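Section 6. Recording Demonstrations in the Bedroom Setting

6.1 Purpose and scope

Section 6 applies to operators who record demonstrations for the Hivura learning system with a two-arm mobile unit. It covers preparation of the bedroom setting, placement of the unit, recording, and review. Operators must have finished the general safety training in Section 2 before they start. Work on the kitchen and laundry settings is covered in the Kereama supplement.

A demonstration is one complete attempt at one task, recorded from the head camera together with the joint positions of both arms and the operator's commands. A set is 50 accepted demonstrations of the same task. Demonstrations from different tasks must not be stored in the same set.

6.2 Preparing the room

1. Confirm that the task sheet on the Ploridow console names the bedroom setting and the task to be recorded.

2. Clear the path between the start position and the bed. Chairs on casters may remain in the room if they stand outside the path. Record their presence in the room log.

3. Route cables along the walls where possible. No cable may cross the line of travel.

4. Set the bedding as the task sheet directs. Where the sheet reads "unmade," the bedding should be rumpled by hand and should differ from one demonstration to the next.

5. Place the task garments on the bed. Do not fold or smooth them unless the task calls for it.

6. Leave the window uncovered for daylight sets. Note the state of the blinds and the room lights in the log, and keep both unchanged until the set is complete.

Note: Loose bedding is difficult for the system to learn. Small changes in the position of folds and corners are useful and should not be corrected between attempts.

6.3 Positioning the unit

1. Drive the unit to the start position at low speed. The arms must be in the travel posture.

2. Set the base brake and wait for the console to report "Base held."

3. Open the head camera view. The near corner of the bed and at least one garment must be visible before the arms are moved.

4. Raise the working arm slowly until the gripper appears in the head view. Keep the elbow clear of the bed frame.

5. Check the height of the gripper against the edge of the mattress. The fingers should remain above the bedding until recording has started.

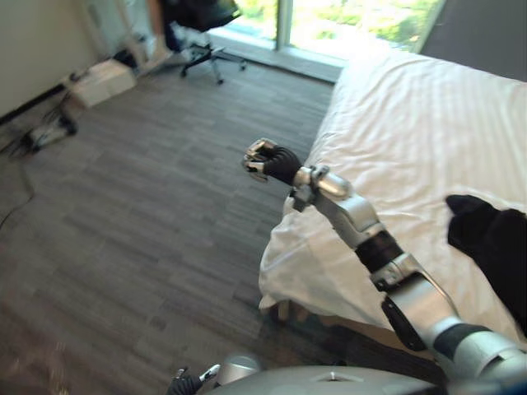 Figure 6-1. Working arm extended over the foot of the bed, fingers curled. The second gripper is partly visible at lower left.

6. Hold this posture for six seconds. The console compares the joint readings with the camera view and displays a green mark when the two agree.

7. If the green mark does not appear, return the arm to the travel posture and repeat steps 4 through 6. After two failed attempts, follow the calibration procedure in Section 4.

CAUTION: Keep hands and clothing away from the elbow and wrist joints whenever the arms are powered. The arms may move without warning if the operator's controls are bumped.

CAUTION: Do not allow the fingers to press into the mattress while the base is moving. The resulting side load can damage the fingertip pieces.

6.4 Recording a demonstration

1. Enter the task code and the garment codes. Codes are printed on the task sheet and must be entered exactly as shown.

2. Select "New attempt." The console assigns the attempt number. Operators may not change it.

3. Press and hold the record pedal. A short tone confirms that recording has begun.

4. Carry out the task at a steady pace. Pauses longer than 24 seconds end the attempt automatically.

5. If a garment slips from the gripper, continue and pick it up again. Recovered drops are valuable to the learning system and must be left in the recording.

6. If the unit touches the wall, the headboard or the nightstand, release the pedal and mark the attempt "Contact."

7. At the end of the task, return both arms to the travel posture and release the pedal.

Note: The operator should not speak to other persons in the room during an attempt. Any person other than the operator must remain behind the unit and out of the head view.

6.5 Resetting between attempts

The bed and garments must be reset by hand after every attempt. Before entering the work area, press the arm stop and confirm that the console reads "Arms off." Vary the position of each garment within the limits given on the task sheet. Garments may overlap. Placement entirely beneath the duvet is reserved for search tasks and is not permitted in other sets.

Check the head view from the start position before each attempt. Garments should contrast clearly with the bedding beneath them. Tape on the carpet must be left in place until the set has been closed, and any tape that lifts must be pressed down again before the unit is driven over it. 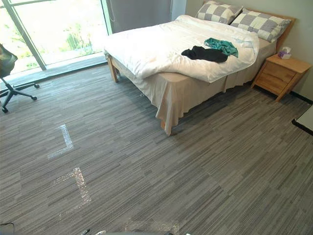

Figure 6-2. Head view toward the bed, with a black garment and a teal green garment on the duvet. Tape is visible on the carpet at left.

When the reset is complete, leave the work area, release the arm stop, and repeat the procedure in 6.4 from step 2. The task and garment codes are kept until the set is closed or the garments are changed.

6.6 Review and acceptance

1. Play each attempt in full at normal speed. Review at higher speed is not acceptable for this setting.

2. Mark the attempt "Accept," "Reject" or "Refer." An attempt marked "Contact" in 6.4 must be referred.

3. Reject any attempt in which a person enters the head view, the camera view freezes, or the wrong garment is handled.

4. Write a one-line reason for every rejected or referred attempt. General remarks such as "bad" or "no good" will be returned to the operator.

5. When 50 attempts have been accepted, select "Close set." The console transfers the files to the Prekdale archive and reports the result.

Rejected attempts are kept with the set and must not be deleted. If the transfer stops with error code 1408, leave the console powered on and select "Resume transfer." Do not start a new set until the archive has confirmed receipt.

For shutdown and charging of the unit, see Section 7.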